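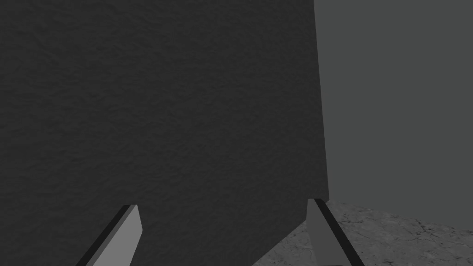 2023-01-25

Limewash trial, second week. The north wall samples at Dridstead had their third coat on Monday and I went over them this morning with the raking lamp. I am still trying to settle what we call the finishes, as Inger writes "rough" for nearly everything and Dulce has four words for the same thing. The dark grey face at the top of this entry is what I would put down as "fine mottled": small bumps and shallow ridges all over, a bit cloudy in the upper part and the middle, with no seams. If we can all agree on that one as a reference, the rest of the scale can be hung off either side of it. "Coarse" should be kept for anything where you can feel separate grains with a fingertip.

Mixes so far:
A - Claltex putty, well water, no additive
B - Claltex putty, tap water, no additive
C - Becerra putty, tap water, no additive
D - as C with 7 g casein per 100 g putty

A and B look the same to me. Rocío thinks A is a shade warmer but she was looking at it late in the afternoon. I have marked both for another look at midday.

C went on well with the long brush and badly with the short one. It drags at the edges and leaves a lap mark if you stop for more than a minute or so. Wetting the wall twice beforehand helped. Once was not enough, the old plaster just drinks it.

D is a nuisance. It stiffened in the bucket before I had finished the panel and I had to throw the last of it away. Fatemeh's note from October says to add the casein to the water first and leave it overnight, and I had missed that. Will redo D on a clean panel and score out the first result.
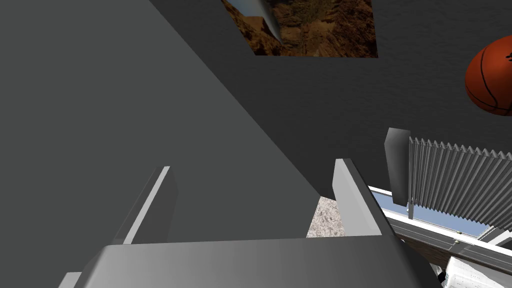

Dusting test, dark cloth, ten strokes with light pressure: A very slight, B very slight, C none, D not tested. I would not read much into this until they have had a full month. The shed has been cold all week and carbonation will be slow. The heater should stay off, even if that is miserable, or we will get a skin on top and powder underneath as we did on the Menia job.

Pigment. Raw umber arrived, the black has not. Ximena wants a mid grey and a dark one for the passage, and I have told her she will not get a true dark out of limewash however much we load it. Past a certain point the lime stops binding and it comes off on your sleeve. If she wants it really dark, it will have to be in the plaster coat. She is going to ask the client. The quote for the pigmented plaster was 1,000 for the passage alone, materials only, so I expect the answer will be mid grey.

Sieve needs replacing, there is a tear near the rim. The lumps in the first batch of C were probably that. I strained the second batch through muslin and it was fine.

To do:
Soak casein tonight for D
Wash out the long brush properly, it was left standing in the bucket again
Midday look at A and B, with Rocío if she is in
Chase the black
Ask Inger for the wording she used on the Menia sheets

Panels to be misted again tomorrow morning and the sacking put back over them. Spare sacking is on the shelf behind the tubs.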